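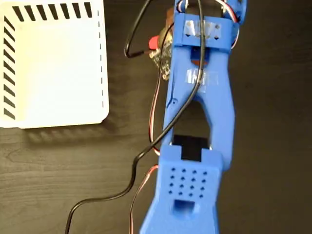
A morning at the Sturnasstead kidney unit

Jan 17, 2023

I've wanted to see inside a dialysis unit ever since my uncle started treatment, so when Sturnasstead put on an open day I signed up the same evening. I'm so glad I did!

We were split into small groups and ours went round with Yetunde Abubakar, a senior nurse who has worked in kidney care for 23 years. She began in the water room, which I would never have thought to ask about. Dialysis gets through an enormous amount of water, and ordinary tap water has to be filtered and treated before it goes anywhere near a patient's blood. The pipes run right round the ward behind the panelling. I could have stayed there all morning.

Next came the training bay, where people learn to do their own dialysis at home. Some manage it overnight while they sleep — I had no idea that was possible. Yetunde let us practise setting up the tubing, and I got mine wrong twice. She was very patient about it (and said her first attempt wasn't much better).

After tea, Ernő Kelemen gave a talk in the Bognár Room on spotting kidney disease early. He's a kidney doctor and a lovely speaker, quick and funny, with hardly any slides. His main point was that you can lose a good deal of kidney function without feeling ill, so people with diabetes or high blood pressure should go to their checks even when they feel fine. He explained the stages too, and why stage 3 is split in two, which cleared up a letter my uncle had been puzzling over for months.

There was a long queue for questions. Someone asked about salt, someone else about whether you can still travel (yes, but book your sessions well ahead). I asked about transplant waiting lists and got a full, careful answer.

The next open day is in July. Parking is tight, so take the bus to Stikar Road and walk up from there.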